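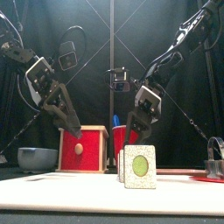 Two-Arm Table Rig: Project Report
Perkdale Shared Workshop, July

1. Aim
To build a two-arm table at Perkdale on a budget of 837 pounds, and to move small household objects under manual control. The control software is Idudetti, with our own settings file.

2. Frame
The table stands inside a black fabric enclosure. Crossed wires brace the back. Each wire was tightened with the arms parked, then checked again after 2 hours of running.
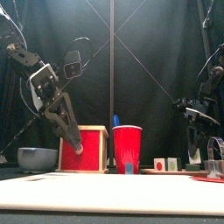

3. Layout
Objects are set out on and around a white board in the middle of the black table. Both arms must reach the board without the elbows meeting.
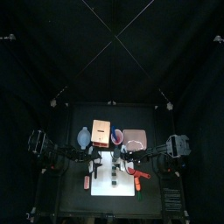

The Grerden base plates were drilled on site and shimmed until both arms read level. Speed was held at 85 per cent of the maximum.

4. Results
The Brzozowska test sheet asks for 90 trials per arm. Most faults were in depth, near the back of the table.

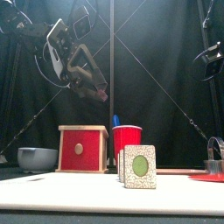 Depth errors were worst where one object hides another. The three cards on edge in front of the red cup cover its lower half, so the operator has to judge the gap from the rim. A second side view is planned.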